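Frequently Asked Questions: Short-Stay Guest Rooms
Helano Residential Services
Updated October, by Marjan Talebi, Guest Accommodation Office
Print this page | E-mail this page

Who may book a guest room?
Current residents of Ivstead House and Bruneritz Court may book a room for visiting family or friends. The resident making the booking is responsible for the guest throughout the stay.

How many rooms are available?
There are 108 guest rooms across the two buildings. Requests are handled in the order received. Last year the office received 3,682 requests and confirmed 3,010 of them.

How long may a guest stay?
The limit is eight nights in any one visit. Longer stays require written approval from the office before arrival.

Is bed linen provided?
Yes. Each bed is supplied with a sheet, a blanket and two pillows, which are issued at the front desk at check-in. Guests make up their own beds. Residents may use their own linen if they prefer. 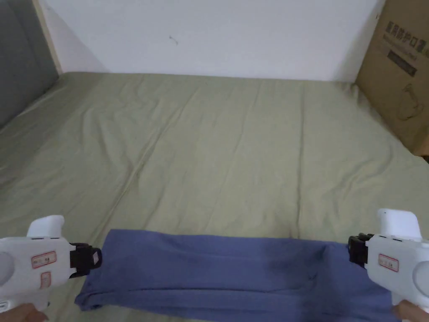 Bed with green sheet and gray upholstered panel.

Linen is exchanged once during stays of five nights or more. Used items should be returned to the front desk in the bag provided. Please do not leave them in the hallway.

May parcels be sent ahead of a visit?
One parcel per guest may be received at the front desk. It must be marked with the names of both the guest and the resident. The office cannot accept food, medicine or items that require a signature.

What are the check-in and check-out times?
Check-in begins at 3:00 p.m. and check-out is at 10:30 a.m. Guests arriving after 9:00 p.m. should use the Suominen Street entrance and ring for the night attendant.

May a booking be changed or canceled?
Changes may be made without charge up to noon on the day before arrival. After that time, the first night is charged in full.

How is damage reported?
Residents should notify the office in writing before check-out. Existing marks on walls or furniture should be reported on the day of arrival so that they are not charged to the booking.

Contact the Guest Accommodation Office | © Helano Residential Services | Back to top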